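Home Topics Household Textiles Index

Bed clearing

Bed clearing is the removal of clothing and other loose items from a bed before the bedding is straightened or changed. It is usually treated as a separate task from bed making, although the two are often done together.

Surfaces and gaps

Items left on a bed tend to slide toward its sides. Narrow gaps beside padded or upholstered surfaces collect small garments and are checked before the bedding is pulled tight. Fine ribbing in a fabric can be hard to make out at close range, and gaps are more easily found by hand.

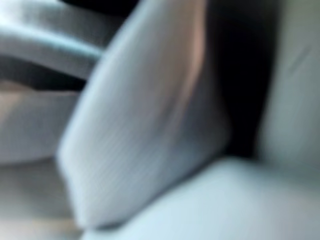
Pale gray surface with fine parallel lines, next to a dark gap.

Removing garments

A garment lying across a duvet is gathered at one point and lifted clear. Lifting limits drag on the cover, which otherwise shifts toward the edge. The Pitkänen household manual allows 30 seconds per garment and sorts dark clothing from white bedding at this stage. Heavy items are held at 2 points.

A duvet that hangs over the side is left in place until the last garment is off. In the picture in this section, a black garment lies partly across a rumpled white duvet, its lower end held above the floor.

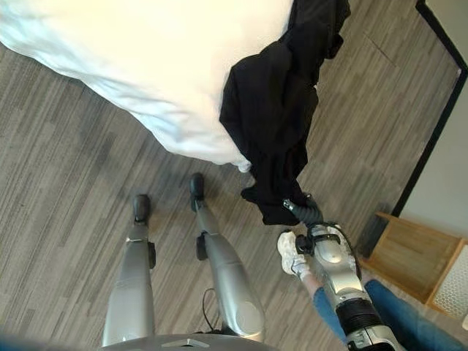 Straightening the duvet

The duvet is taken by its corners, shaken once and laid so that the overhang is equal on both sides. The filling is then spread by hand.

Related articles
Duvet cover
Jindum fold
Laundry sorting
Tutari bed frame
Vornlow mattress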